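Plemareo: notes on a table, a bowl and some fruit

README, last touched Wed 4 July

What is in here

Plemareo is a collection of tabletop recordings in which fruit goes into a bowl, comes out of a bowl, or is moved about near a bowl. There are 521 recordings in the main folder and 24 in the one called spare. The spare ones are fine. They were made on a day when the labels had run out, and the folder name stuck.

If you came looking for kitchens, living rooms or the drama of a full dishwasher, try Stondoditz, our older set, which has all three and is much harder to work with.

The fruit

Bananas do most of the work. We bought them a little green and used them until they were no longer convincing, so the colour drifts from one session to the next. Please don't treat colour as a reliable sign of anything except how long it had been since someone went to the shop.

The notes file lists the fruit for each recording by its everyday name. Varieties are not given. Kelechi Oyelaran kept a list of varieties for the first week of May and then gave it up, and the list is in the extras folder for anyone who feels strongly about pears.

Plastic fruit was tried and dropped. It bounces.

The bowl

Most recordings use a round, shallow bowl with a pale inside. We like it because fruit can be seen over the rim from nearly any side. It is a poor fruit bowl for a home, where you want things to stay put, and a good one for us.

A deeper bowl was used for part of May. Those recordings carry the word deep in their names. Bananas stand up in it like umbrellas in a stand, and several people have told us the results are funny. They are also labelled correctly, so use them if you can bear to.

The cloth

The table wears a grey cloth with a grid of thin white lines. It was chosen over a tape measure, two rulers and a long argument. The squares are even enough to judge by eye whether the bowl has wandered, but the cloth is still a cloth. It creases, it slides, and it gets a tug whenever someone sits down too quickly. Don't use it for measurements you intend to defend in front of other people. 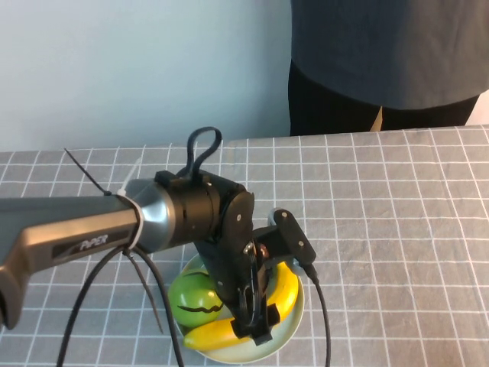 How a recording goes

Each recording has one short instruction, written in plain words. The commonest are:

put the banana in the bowl
take the banana out of the bowl
move the bowl one square towards the window
swap the two fruits

The last one caused the most trouble. Swap them how? Tamunoemi Tijani's ruling is that each piece must end up where the other began, give or take half a square, and that the bowl does not count as a place unless the instruction says so. Recordings made before the ruling are marked old swap.

"Towards the window" means away from the door. The window is never in view, for which we can only say sorry.

What the labels mean

done - the fruit is where the instruction asked for it
nearly - the fruit is touching the right place and would get there if you were feeling generous
no - anything else, including the floor

The main folder holds 469 marked done. The rest are split between nearly and no. Two of us labelled everything separately, then sat down together and disagreed about bananas resting on the rim. A banana on the rim is now nearly, whatever the older notes say.

Known problems

Stickers. Some fruit still has its sticker on and some doesn't, with no pattern to it.

Bruising. The same piece may look worse later in a session, and you would too.

Crumbs. A few May recordings have crumbs on the cloth. They are toast.

Using it

Free for teaching and research. Please credit Plemareo and keep this file with the recordings if you pass them on. Corrections to labels go to Kelechi, with the recording name and a sentence on what is wrong. Opinions about the rim go to Tamunoemi.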